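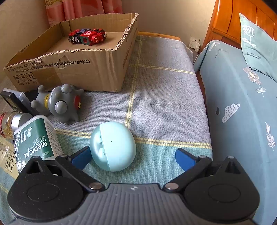 Words: Dela Osei
Posted Sunday night, filed under Days Out

Back from the Sullement open houses, feet like bricks, writing this quick before work eats the week. 26 houses on the trail this October and I managed four. Four! Blame the bus. The number 8 goes all round Wandum before it so much as thinks about Sullement, then drops you at the bottom of the hill.

For anyone who's not done it: people open one room and put out what they collect, or what they're clearing. Some of it is for sale, some swaps, some strictly look and don't ask. You get a paper map at the library and a sticker. Mine fell off by the second house.

First stop was Norbert Balogh's garage. Door knobs. Beautifully laid out, all labelled in pencil, and he'll talk you through every one if you stand still. I stood still. Forty minutes gone.

Then up to Irén Pálfi's at 328 Hatent Road, which was the one I'd circled. Small things and toys, spare bedroom, top of the stairs, shoes off. No tables. Everything set out on the bed, on a grey cover with big yellow stripes, and a cardboard box with Chinese printing on it at the back. The front flap's all torn and ragged and she says she's never parting with it, box included.

In the box, best thing of the day by miles: the wooden train. Blocky little cars, the one at the front red with a round red nose and black wheels, a dark one behind with big round eyes. I made a noise. A man behind me made the same noise. Not for sale, I asked twice.

Also liked the pale blue egg thing, matt, with a seam down it and little ribbed openings on one side. Smooth as a pebble to look at. No label and I forgot to ask what it does, if it does anything. Afia Ofori thinks a night light. I think she's guessing. Grey toy figure as well, which I walked straight past and Afia had to drag me back for.

Irén does changes through the afternoon, shuffles things about, so it's worth going in twice. We went down for tea (ginger cake, excelent, take change for the tin) and back up at ten past three.
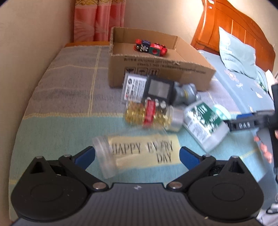

The jars are what I'd have taken home. There's a clear plastic one with a pale yellow label, HAPPY EVERY DAY in black capitals, very cheering on a grey hill. And a glass one with gold bits in it, sweets in foil I think, red strip on the label, silver lid. Min-kyu Son wanted that one for his desk and was told swaps only, and all he had on him was an umbrella. No deal.

Bit of everything otherwise. A square black gadget with a grey panel, a card still in its packaging, a green and white box. I like that she doesn't sort it. Norbert would have a fit – he'd been round in the morning apparently and offered her pencil labels.

Third house was teapots, heaving, couldn't get past the hall. Fourth was a Mr Ishida's matchboxes, 1000 of them according to the map, kept in shallow drawers, and he lets you pull the drawers out yourself which I thought was brave. Could have done with longer but they shut at five sharp and the last bus is the twenty past.

Practical bits. Go early, start at the top and walk down, not like us. Socks without holes. Cash for cake. The loo at the libary is open till four. Hatent Road has no pavement on the left past the postbox so mind yourselves with pushchairs.

Doing it again in spring if they run it. I'll have something to swap by then, probably a teapot.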